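Thammasiri Hall kitchen to reopen to community groups in March

The shared kitchen at Thammasiri Hall will reopen to community groups in March, following the completion of repairs to the floor, the ventilation and the main water line. The kitchen has been closed to outside bookings since last winter, when a burst pipe damaged the storeroom and part of the servery.

The Thammasiri Community Association, which manages the hall under a lease from the district, confirmed the reopening at its general meeting on Thursday evening. Members were told that the works had been inspected and that the kitchen's food premises registration had been renewed.

Association president Pongsak Bunnag thanked the groups that had moved their programs elsewhere during the closure.

"The seniors' lunch has been run out of a church basement with two hotplates, and the cooking classes stopped altogether," Mr. Bunnag said. "We are grateful for everyone's patience and we look forward to having them back under this roof."

The association received $3533 in donations toward new cookware and storage, in addition to the insurance settlement that paid for the building works. Most of the donated money has been spent on stockpots, baking trays, serving bowls and a second upright freezer. The remainder will be held for replacement items over the coming year.

Building works were carried out by Stalov, which also rebuilt the storeroom shelving and raised the lowest shelf above floor level. A new shut-off valve has been fitted beside the rear door, and its location is now marked on the plan in the entrance hall.

Bookings will be handled differently from before. Groups will reserve the kitchen separately from the main hall, in blocks of two hours, and a refundable bond of $200 will apply to each regular user. Hall manager Fikri Osman said the separate booking would allow small groups to cook on weekday mornings without paying for the larger room.

"We had many requests for that, particularly from the parents' group and from people who prepare food for the market," Mr. Osman said. "Under the old arrangement the kitchen sat locked whenever the hall was not in use."

Each group will be asked to name one person who has completed the basic food safety course. The association will offer the course at the hall before the reopening, and members may attend at no charge. Those who already hold a current certificate need only provide a copy to the office.

The first program to return will be the seniors' lunch, led by Nipon Chantharasri, who has organized it for nine years. The lunch served 1008 meals in its last full year at the hall. Ms. Chantharasri said the menu would remain much the same, with soup, rice and a vegetable dish each week, and that new helpers would be welcome in the kitchen and at the door.

Evening cooking classes will follow later in the season. Kittipong Thongdee will teach the first series, on home-style curries and relishes, and registration will open once dates are settled with the office.

Groups that used the kitchen before the closure have been given priority for their former times. They are asked to confirm with the office by the end of the month, after which unclaimed times will be released to new applicants. Booking forms are available at the front desk.

Recent news
Jarov Street footbridge closed for painting
Garden plot renewals now due
Library seeks readers for children's hour
Minutes of the general meeting available at the office
Parking changes behind the hall
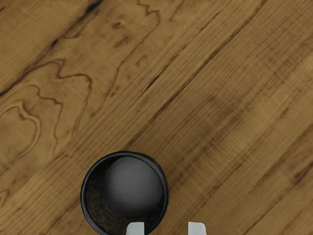

A round black container on a wooden surface.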